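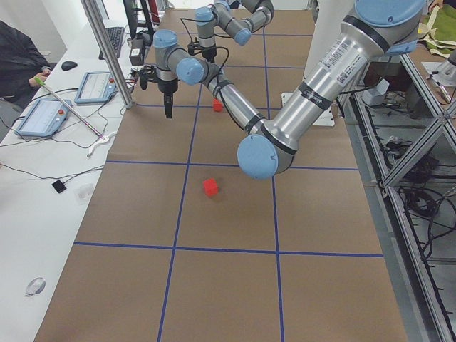

## Does Cotora know where it is, or is it just reading the tape?

I spent most of April reading and rereading the Cotora write-up, and then Rhydian Lloyd let me come and watch a run, so I no longer have the excuse that I only know it from the PDF. I'm still not convinced. I'm less grumpy than I was, though.

The claim goes like this. You have two arms sharing a table, each with a wrist camera. Normally you'd calibrate the pair against each other with a printed target, and anybody who has done that knows how quickly the numbers go stale once a mount gets knocked. Cotora skips the target. Each arm looks at the work surface through its own camera, the method builds a loose map from whatever it sees, and the two maps get matched up. From then on a position learned by one arm can be used by the other. The test task is plain enough: one arm finds a red cube, the other is told where to go and pick it up.

The headline result is that a handover of position worked in almost 30 cases out of every hundred more than the older Isow method on the same task. That's a big jump. Big jumps make me want to look at the table.

And the table has a grid on it. Strips of blue tape run lengthwise and crosswise, dividing the whole thing into rectangles. Rhydian says it's there for the humans, so that whoever resets the task can put a cube in the right cell without measuring. Fine. I'd do the same. But the cameras can see it too, and a grid of high-contrast straight lines is very nearly a calibration target. If you asked me to design a surface that would flatter a method like this, I'd start with tape.

### What the wrist camera gets

Once you look at it from the gripper's side, the worry gets worse.

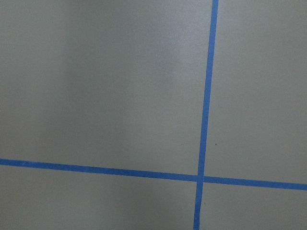 *Wrist view over a tape crossing, with no cube in sight.*

Take the tape away and I can't see much for a feature matcher to hold on to. A speck or two, some soft shading. Shading moves whenever someone leans over, so I wouldn't want to build a map on it. The crossing, on the other hand, is a gift. You get a corner, two directions and a bit of perspective all in one go.

There's a second problem that cuts the other way, and I'll give the authors some credit for living with it. One crossing looks a lot like the next. If an arm only sees a single plus shape, it could be over any of them, and the map could settle a whole cell out of place. The write-up puts this down to "occasional alias failures" and moves on. I'd like to know how occasional. An error of exactly one cell is a very different animal from a small drift, and lumping them into one average hides both.

I asked Branwen Rowlands, who wrote most of the matching code, whether they'd tried it without tape. They have. It's in the appendix, in a table I'd skimmed past (my fault). The bare-table condition has 13 trials in it. The success rate drops, the error bars go everywhere, and the text says the trend "remains favourable". With that few trials I don't think you can say the trend is anything.

Her answer was that real benches are rarely bare. They've got edges, fixings, scuffs, labels. I agree with that, and it's a decent argument for testing on a scruffy bench. It doesn't tell me much about a ruled one.

### What would change my mind

- Tape laid at odd angles and uneven spacing, so the crossings can be told apart.
- A proper bare-table run, as long as the main one.
- Whole-cell errors reported separately from small ones.
- The Koivisto baseline given the same tape. As far as I can tell it was run on an older setup, and it may well have gained just as much.

That last one bothers me most. Comparing a new method on a helpful table with an old one on a less helpful table is how half the results in this corner of the field get made, and I include a paper of mine from my Emell days that I'd rather you didn't look up.

Branwen thinks the uneven tape is a good idea and says she'll try it once the current set of runs is finished. Rhydian thinks I'm being a pain. If they send me the numbers I'll put them up here, whichever way they go.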